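Varkport Twin-Arm Bench Cell (refurbished)
Sold by Landry Used Automation

Item: two small jointed arms, two parallel grippers, one controller, cable set, table
Condition: refurbished, tested
Warranty: 200 days on the arms, none on gripper fingers or cables
Last updated: 13 January 2022

Read this before you ask for a quote

The maker's brochure says the Varkport cell is "ready in an afternoon." We have set up enough of them to doubt that. Bolting the arms down and getting them to move is an afternoon. Getting two arms to share one tabletop without knocking wrists takes longer, and how much longer depends on what you want them to pick up. If your parts are stiff, square and all the same size, you may not need two arms at all. Ask us about a single arm first. It costs less and there is less to look after.

What you get

Both arms are stripped to the joints, cleaned and put back together in our shop. We replace the belts whether they look worn or not. The controller gets a new fan and a fresh install of the Rodis software, which is fine once you learn where things are hidden. The manual calls the Rodis setup wizard "guided." It asks for the table height three times and does not check that you gave the same answer.

The grippers are the standard Grodik parallel type, black, two fingers each. Fingers are a wear part. We ship 4 spare pairs because the ones in the box are never the ones you end up liking.

Setting up

Mount both bases on the same side of the table and tighten them only after you have run each arm through its full reach by hand. Do one arm, park it, then do the other. Set the table height with the closed fingertips just touching a sheet of paper on the tabletop, and repeat this at the far corners. Tables sag. If yours has a seam between panels, check both panels.

Then try something soft. The test block in the kit tells you very little. Every gripper can hold a block. Our own check uses shoe insoles, held at the heel end, and a marker pen for the second arm. A thin part shows a bad finger angle right away, and a pen rolls if you come in crooked.
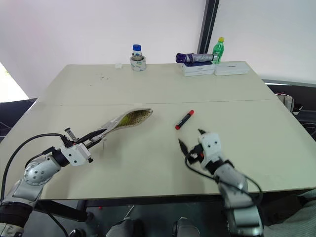

Bench check with an insole in the left gripper and the right gripper open near a marker.

Grip force is where most people go wrong. The Rodis default is too high for foam and fabric. Start low and bring it up until the part stops slipping when you lift it, then leave it alone. Turning it up to cure a part that swings is a waste of time. Move the grip point instead.

Cables

This is the weak spot of the cell, and no brochure will say so. The cables run along the outside of the arms and need a loop of slack near the wrist. Too tight and they pull on the connector every time the wrist turns. Too loose and the loop sweeps the table or catches the other arm. Turn each wrist to both limits with the power off and watch the loop before you clip anything. The clips supplied by Varkport go brittle – we use plain hook-and-loop straps and have had fewer calls.

Care

Every 14 days: wipe the fingers, check the wrist screws, look along each cable for flat or shiny spots.
Every 200 running hours: redo the paper check at the corners, clean the controller fan.
Once a year: belts. The maker says they last the life of the arm. We have a drawer of broken ones.

Do not grease the joints. They are sealed, and what you put on the outside only collects dust.

Common faults

Arm drifts low on one side: redo table height before you touch the joint settings.
Gripper closes but reports open: loose plug at the wrist, nearly always.
Second arm stops for no reason: the shared zone is set too wide in Rodis. Narrow it a little at a time.
Clicking from the elbow: stop and call us.

Returns and repairs

Anayeli Cárdenas runs the repair bench and will want the serial number of the arm, the software version and a short note on what it was holding at the time. Please leave the cables on when you ship an arm back. Half the faults are in them. The next batch of refurbished cells is due in October, and we do not take deposits on units we have not opened up yet.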